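Search this site Go

Trasine pauses arm software after gripper fault

Trasine has withdrawn version 7 of its Wuvby control software after a fault that let a tabletop robot arm release its load without a command. No one was hurt.

The fault showed up in February during simulated pick-and-place runs. In 1,003 trials, the gripper opened early in 41.

"We stopped the rollout that afternoon," said Assunta Messina, head of safety at Trasine.
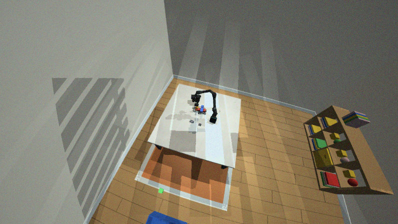
Customers should go back to version 6 and keep hands clear of the arm while it is powered - even when it looks idle. A repaired version is being tested at the company's Illuvitz centre.

Comments

W. Gebremichael: Does the rollback erase saved programs?

gravelroad170: Ours dropped a part last month. Wish we'd heard sooner.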